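Astema Tea Rooms to Open a Second Home in Mutari This November

28 June 2019

We are so pleased to share some news that we have been keeping to ourselves all spring. Astema, the family tea business that started with a single kettle and a borrowed counter, will open its second tea room in Mutari in November, in the old Jistus seed store on the corner. The new room will seat 30 guests and will serve 27 teas by the pot, along with the soups, buns and seed cake our regulars already know.

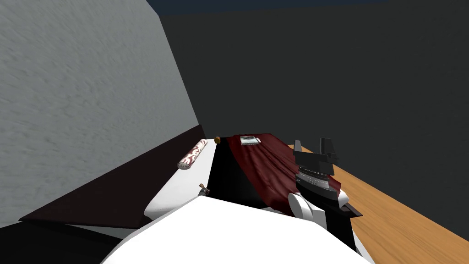 Tea is a slow thing, and we wanted a place where people would feel free to stay a while - with a friend, a newspaper or nothing at all. The menu has been built around that idea, with larger pots and smaller plates, and free hot water for as long as you care to sit. The furniture follows along. We have always been fond of wood with a warm honey-orange top and a faint streak of grain running across it, and we hope it will make even a gray afternoon feel a little kinder.

Most of our leaf will come from Khoo, the importer we have bought from since our first season. Their buyers have set aside a smoky black tea for the opening month, and every guest who visits in that month will take home a small packet of it. We have put by 2000 packets, so please do come early if you like your tea strong! 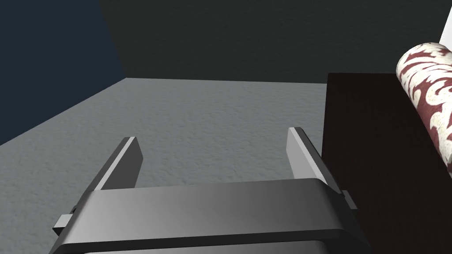
A longtime customer from the first tea room told us that she had been driving over the hill for her morning pot for years, and that she would believe in the new place once she had tasted the seed cake there. We have promised her the first slice.

The Mutari tea room will open daily from breakfast until early evening. Tables for larger parties may be booked ahead at either counter.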